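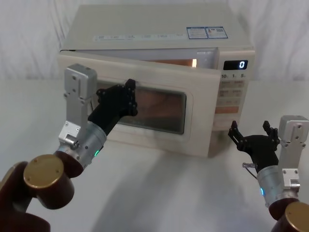
Fig. 7. Door not fully closed, interior light on.

4. Steaming fish and vegetables

This section is for the Liltico steam dish with lid, used in a microwave oven of 900 W. If your oven has less power, add time in small steps and check the food after each step.

Before the first use, wash the dish, the insert and the lid in warm water with a little soap. Dry them well.

4.1 Fish fillets

1. Pour 2 tablespoons of water in the bottom of the dish. Do not go over the lower line.
2. Put the insert in place. The small feet must point down.
3. Lay the fillets on the insert in one layer, with the thin ends folded under. Salt them now or after cooking, as you prefer.
4. Put the lid on and open the steam valve.
5. Set the dish in the middle of the turntable and close the door until it clicks.
6. Cook for four minutes at full power. For fillets thicker than your thumb, cook one minute more.
7. Let the dish stand for two minutes with the lid on. The fish continues to cook in this time.

Note: Frozen fish must be thawed completely before step 3.

CAUTION: Steam is very hot. Use oven gloves, and lift first the side of the lid which is farthest from you.

4.2 Green vegetables

1. Cut the stems in pieces of the same size. Leaves can stay whole.
2. Put the stems in first and the leaves on top.
3. Add water as in 4.1 and close the lid with the valve open.
4. Cook for three minutes, then test a stem with a fork. If it is still hard, give it 30 seconds more.

Note: Bok choy, spinach and other soft leaves lose much volume. You can fill the dish up to the rim.

CAUTION: Never start the oven with the valve closed. Never use the dish without water, and do not use it under a grill or on a hot plate.

4.3 Spare parts

Insert: Jernton no. 41. The lid seal is sold separately and should be changed when it becomes stiff.

Text revised 6/30/20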